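Teaching week at the Tumitz workshop

November has been a busy month for the arm! Those of you who came to the open evening will remember it as the white thing in the corner that could wave and not much else. It has since moved on to proper work, and we wanted to tell you how that's going, as a good few of you have asked.

The short version is that we've been teaching it to put a block into a box. A toddler can do this, as Ramiro Olmedo likes to remind us, and a toddler doesn't need 184 lessons. But those lessons are the part we've all fallen for. There is no clever script behind them, just one of us doing the job through the arm, again and again, while the computer keeps a record of every joint and every squeeze of the fingers. Later it looks through the lot and tries to work out for itself what we were up to.

We started by hand. You hold the arm by the wrist, it goes slack enough to follow you, and you walk it over to the block, down, shut, up, across and down again. It's a lovely feeling, a bit like dancing with someone very heavy and very polite. The trouble is that your own elbow gets into everything, and tall people and short people teach it rather different habits. Ramiro comes in high and drops straight down. Sepúlveda sweeps in from the side like someone clearing crumbs off a table. Both ways work, but mix too many of them together in the early days and the arm dithers between the two.

So for the second half of the month we moved over to remote control. Anent, our small hand-held controller (named after a word Ramiro found in an old letter and won't give up), lets you sit on a stool a couple of steps back and steer the arm with one hand. Tilt your wrist and the gripper tilts. Pinch and it closes. It took most people 8 tries or so to stop pushing the block over, and then something clicks and you forget the controller is there at all. I lost a whole afternoon to it and missed my bus.

A few things we picked up along the way, in case any of you are trying the same at home or at school:

Go slower than feels natural, most of all in the last finger's width. Fast lessons make for a jumpy pupil.

Start the block somewhere different each time. We were lazy for the first batch and the arm learned to reach for one spot on the table, block or no block, which was very funny and no use to us.

Keep some of the wobbly ones. If you miss the opening, back up and have another go, and save the whole thing. Those 19 untidy lessons have done more for it than some of our neatest, we think, as they show it what to do when things go wrong.

Swap drivers before anyone gets tired. You can hear it when somebody has had enough — the sighing starts — and you can see it in the recordings too.

The hardest bit by a long way is the tilt. Picking the block up is fine now. Getting it square over the recess in the top of the grey cube, with the blue block leaning a little in the fingers, asks for a sort of patience I didn't know I had.

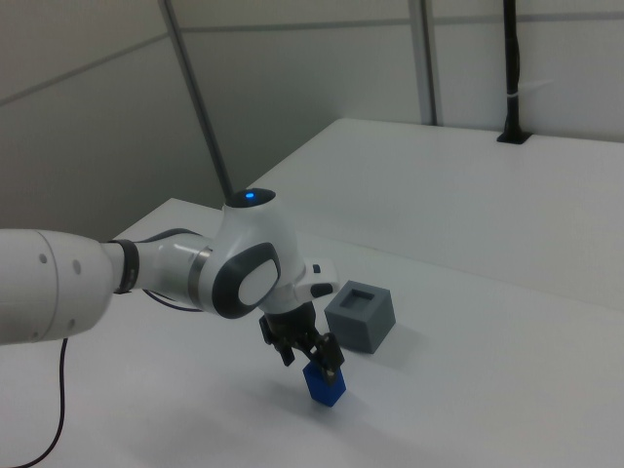
What comes next

We'd like to reach 1,000 lessons by spring, and that means more drivers. No experience needed, and people who say they are hopeless with machines have been some of our best teachers. Sessions run in the evening from half past six, at the long bench by the window, and there's tea.

Bumum, the folding project, will have its turn on the arm once the block work is done. They have been very patient and have started practising with tea towels. If you'd like to drive, put your name on the sheet by the door or tell Ramiro, and wear sleeves you can roll up.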